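Open day at Tellitz

I finally made it to the Tellitz open day this May, after missing it two years running (once for a wedding, once for a flat tire outside Paterson). Doors opened at nine in the morning and the parking lot was already a mess by ten past. If you go next time, use the gravel lot behind the loading docks. It's a longer walk but you can get out again.

You sign in at a folding table, they give you a sticky badge and a pair of safety glasses, and then they split everybody into groups. Mine had a bunch of high school kids, a couple of retired machinists who asked better questions than anyone, and me with my notebook. Closed-toe shoes were on the invitation and one guy in sandals had to watch the first part through a window. Read your email, people!

We started on the packing floor. I'd been expecting something huge and loud and it was more like a very clean warehouse with a radio playing somewhere. The Fluvix line is the one they're proudest of. It sorts returned goods, mostly soft stuff like clothes and bags, and the guide said it had 81 stations when everything is switched on. For the open day they were only running part of it, which was a bit of a letdown, although it did mean we could hear her talk. She walked us along the conveyor from the receiving end to the labeling end and let the kids scan things. The scanner beeps are going to be in my head for a week.

One of the machinists wanted to know what happens when a barcode is torn. Answer: it goes in a blue tote and a person deals with it. I liked that. I also liked that she didn't try to make the totes sound exciting.

Then came the part I'd really signed up for, the handling lab upstairs. It's a much smaller space than the packing floor, so they took us in batches and I ended up in the second one. While we waited there was coffee (weak) and those little lemon cookies (excellent, I had more than my share). There was also a poster about Gredirari, their project on teaching arms to deal with floppy things. I read the whole poster since I had nothing else to do, and I'd say I understood half. The gist is that a cardboard box keeps its shape when you pick it up and a cloth bag doesn't, so the arm has to cope with a thing that keeps changing on it. Anyone who has ever folded a fitted sheet will sympathize.

Inside, the demo was a fabric bag and a pair of arms working together over a white table. We stood behind a yellow line and the engineer running it talked us through from a stool off to the side.
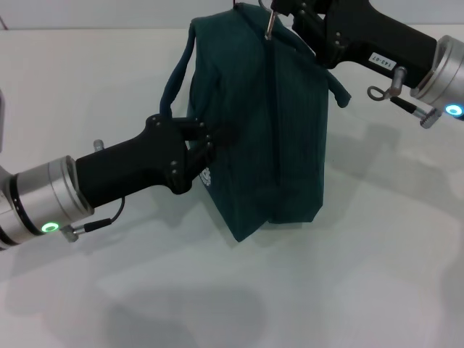
Both arms on the teal bag in the handling lab.

I'd figured one arm would do all the work and the other would sort of steady things, but the engineer said they trade jobs depending on how the bag is hanging. Handles are the awkward part, she told us. They flop wherever they feel like, and from some angles the cameras have trouble telling a handle from a fold. I asked how she'd do it by hand and she laughed and said she'd never thought about how she picks up a bag until she had to explain it to a machine.

The whole thing goes slower than you'd think. If you've only seen robot videos online, be ready for that, because those are usually sped up. In real life the arms move at the pace of somebody hanging a picture with their spouse giving directions. I found it weirdly relaxing, and I could have stayed all morning. The kids were less patient and drifted toward the windows, right up until the engineer asked who wanted to press the stop button. Every hand went up, mine included. I didn't get picked.

She was pretty frank about what they're still working on. Stiff canvas is easier for them than thin nylon, and anything shiny is a headache. One of the retired guys asked about wear on the fingertips and they got into a long back-and-forth about rubber pads that I couldn't follow, but they were both having a great time.

After that we had a quick stop in the training room, where new hires learn the Fluvix screens, and then the gift shop, meaning a table with mugs and tote bags. I bought a mug. It doesn't fit under my coffee maker.

Practical stuff if you're thinking of going. The tour is free but you need to book, and each slot holds 50 people, so don't leave it to the last minute. Kids have to be at least 6 for the packing floor. The lab is up a flight of stairs but there's an elevator past the restrooms if you ask. Photos are fine upstairs and not fine on the packing floor. Plan on nearly 2 hours including the coffee break, and eat first, or do what I did and stop at the diner on the road back toward Paterson for pancakes.

I've already put my name down for the fall one. They said the full line should be running then, and I want another shot at that button.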